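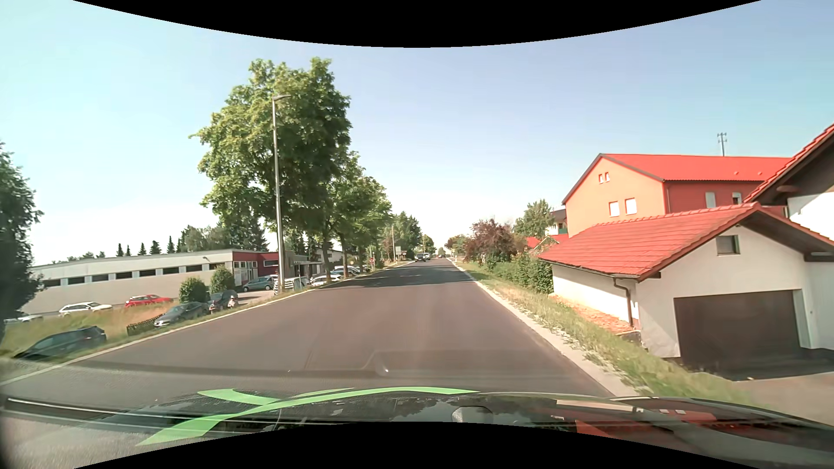

Capítulo 3
Los caminos vecinales y la vida del campo

Objetivos del capítulo
Al terminar este capítulo, el estudiante podrá explicar para qué sirve un camino vecinal y podrá distinguir las dos formas principales de su mantenimiento.

3.1 Introducción

En la comarca de Wemdale, antes de existir la carretera, el viaje al mercado de Mekent dependía de la lluvia. Los campesinos esperaban a que el barro se secara, y la leche muchas veces se perdía. La geógrafa Khrystyna Stetsiuk, que estudió esta comarca, llama a tal situación «distancia de estación»: los kilómetros son los mismos todo el año, pero el tiempo del viaje cambia.

Llamamos camino vecinal a la vía que une las granjas y las aldeas entre sí, o con una carretera de mayor categoría. Su tráfico es pequeño. Sin embargo, por él pasan el tractor, el autobús escolar y el médico.
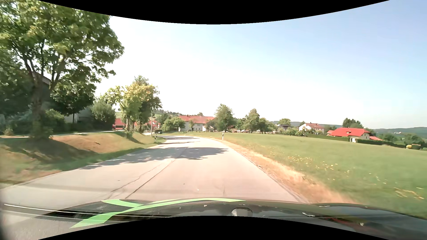

El mantenimiento puede ser preventivo o correctivo. El primero se hace cuando el daño todavía es leve, por ejemplo con el sellado de grietas y la limpieza de cunetas. El segundo se hace cuando el pavimento ya perdió su resistencia, y su costo es mucho más alto. El agua es el enemigo principal en ambos casos, porque entra por las grietas y debilita la base.

En el apartado 3.2 compararemos los municipios de Wemdale y Drisard, que eligieron políticas distintas, y leeremos un fragmento de las memorias de Stepan Zhuravel, antiguo peón caminero.

Términos clave: camino vecinal, cuneta, base, sellado, distancia de estación.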